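Setport Workshop - Bench Check Before Running the Grippers
Checked by: Lâm Ngô
Date: February 26, 2026
Bench: sorting table, utensil bins

I've kept the list short enough to get through with a cup of coffee in hand, but please do write in the comments, even if it's only "fine". Those little notes have saved me more than one evening of head scratching!

1. Tabletop wiped down and steady - OK
Comment: One leg had a bit of a wobble, so I turned the foot out until it stopped. If you move the table, please check it again.

2. Bins in line along the back board - OK
Comment: Leave a small gap between them. When they touch, nudging one sends its neighbors sliding too, and then you're lining everything up all over again.

3. Bins free of cracks - OK
Comment: Run a finger around the handle slots as well as the rims.

4. Gripper jaws open and close freely, both hands - NEEDS WATCHING
Comment: The right one was a little stiff on the first few squeezes and then loosened up nicely. I put a drop of the Okex oil on the pivot and wiped off the extra. The left one is a joy.

5. Cables clear of the jaws - OK
Comment: Let them hang down beside your hands with plenty of slack, and reach all the way to the farthest bin before you start, slowly, to feel for any tug. 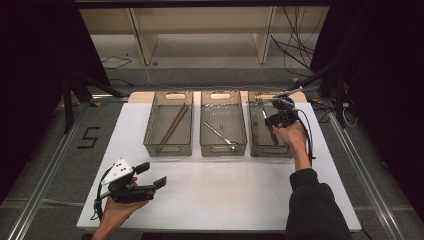

I like to do a slow practice round after that, chopsticks first and then the spoon, and leave the handled utensil for last. Take your time with it - a jaw that bumps a bin wall at a crawl does no harm at all, and you learn a lot about your own wrists.

6. Screws on the top plates snug - FIXED
Comment: Replaced 2 on the left gripper. Spares are in the Quách tin, second drawer.

7. Floor cables out of the walking path - NOT YET
Comment: Still one I'd like taped down behind the table. I'll bring the wide tape next time, unless somebody gets there first (bless you if so).

8. Stands and rails tight - OK
Comment: Hand tight plus a small turn, please, no heroics.

Next full check is in May. Anything loose before then, leave a note on the Nallmont clipboard.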